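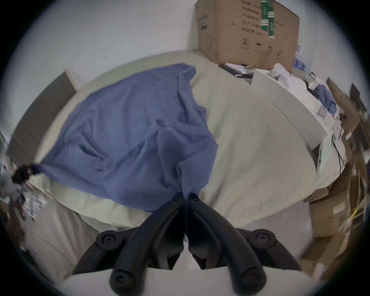
Issue 14, p. 64

BENCH REVIEW
Budley hand-held gripper, teaching kit
Tested by Parviz Asadi

Short version: good fingers, good grip, awful manual. Buy it if you're collecting cloth demos and your wrists are in decent shape. Skip it if you mostly do hard parts on a table, there are cheaper ways.

Longer version. I do folding. Shirts, sheets, pillowcases, thin blankets. For two years that meant driving the arm by remote from a chair, leader arm in one hand, coffee in the other, and every fold took forever. A hand-held tool skips the arm completely. You carry the gripper to the work, do the job yourself, and the recording goes off to train the policy later. Bedrooms, laundry rooms, wherever there's a mess. No arm to bolt down, no cart to get up the stairs.

Paid 2,323 for the full kit from Damescombe, shipping included. Came in July. Body, one set of fingers, spare end caps, charger, a soft bag I already ripped.

Fingers first, they're the reason to buy it. Long, black, curved, and they come together at the tips so you can pinch one fold of cloth and leave the layer under it alone. That's the whole game with fabric. My old Bickerstaff had flat stubby pads and grabbed whatever was there, top layer, bottom layer, mattress cover. With the Budley I go in low, squeeze, lift. On thin cotton I'd say the tips find the edge most of the time. Thick towels, less good. The tips skate off a towel hem unless you come at it from the side.

The caps at the ends are rounded and I've not had a snag on a knit yet. Small thing. Big thing if you've pulled a thread out of someone's good sweater mid-demo.

Trigger: stiff out of the box, fine after a weekend. Travel is long. I wish it was shorter. There's a screw for the return spring and the manual says turn it "to taste" and then nothing else, no range, no warning, so of course I backed it all the way out and lost it under the bed. Spare is not in the kit. Emailed them, got one in the mail, no charge, no note.

Weight. It's okay for ten minutes. I do 60 takes in a sitting, and by the end my forearm is shot and the folds get sloppy, which means the last batch is junk. Budley sells a wrist brace separately. Should be in the box at this price.

View from the tool is very wide. You get the cloth, the tips, and pretty much the entire room along with it. Good for training, the thing sees where the bed ends and where the wall is. Straight edges bow a lot out toward the sides, so check that your software knows the lens before you record a whole day. Ask me how I know. Also the white body sits across the bottom of the shot in every take. It takes up space but it's always in the same place so I just mask it. Two minutes of work.

Tracking held up better than I thought it would. Plain walls are the weak spot. Point it at bare white paint for too long and the pose drifts, then jumps. Keep something with edges in view – boxes, a headboard, blinds, printing on a carton, anything. My tidy room tests did worse than my messy room tests. I stopped tidying.

One tip the manual doesn't give: one hand on the tool means one corner of the cloth is always sliding away. Clip it. A little black clip on the far corner and you can pull against it, get the fabric tight, and the pinch is much cleaner. Downside, the policy might learn that there's always a clip. Mix in takes without. I do maybe half and half, and throw the cloth back in a heap between takes so the start is never the same.

Compared to remote control: the remote setup still wins for anything slow and exact, plugging in a cable, putting a lid on. You get the real arm's limits baked in and you can't cheat. With the hand-held I catch myself doing wrist moves no arm of mine could copy. About a tenth of my takes got tossed for that on replay. Slow down, keep the elbow quiet, it gets better.

Software. Does the job. Import is slow, labels are fiddly, it crashed twice on long sessions and kept the files both times. There's a setup walkthrough on Vimeo that is way better than the printed book, watch that frist and leave the book in the bag. Sound is terrible, turn on captions.

Battery got me through a Saturday morning and part of the afternoon, charging over lunch. No complaints. The low light blinks on the underside where you can't see it while holding the thing. One complaint.

Good: finger tips on thin fabric, no snags, tracking in a cluttered room, support people.
Bad: weight, spring screw, manual, brace sold seperately.
Would I buy again: yes, for cloth. For anything else I'd borrow one first.

Next issue, the same kit with the softer finger set, if it shows up on time.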